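Re: [studio-ceramics] Casting slip for thin-walled beakers

On Monday the Hostdale workshop wrote:
> We are losing too many beakers at the rim. Is it the
> slip or the mould? Specific gravity is 1,422 g/L.

Too thin, I think. The Namau body wants more clay per litre, and at that figure the plaster is saturated well before the wall builds. 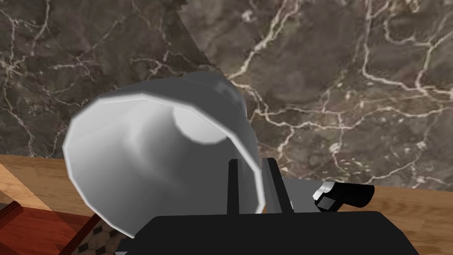 Rim losses on the Ejigu moulds followed a similar pattern. We logged 252 casts and most of the cracks started at the trim line – the spare was being cut too late. A plain bell form with a wide circular mouth, like the white one held up between the two black fingers, has little at the lip to resist warping. We now leave a collar of 6 mm and fettle it at leather-hard.

Colour is a separate matter. Gimasport grey darkens over a dense body, so run test tiles first.

Does anyone have shrinkage data for the April batch?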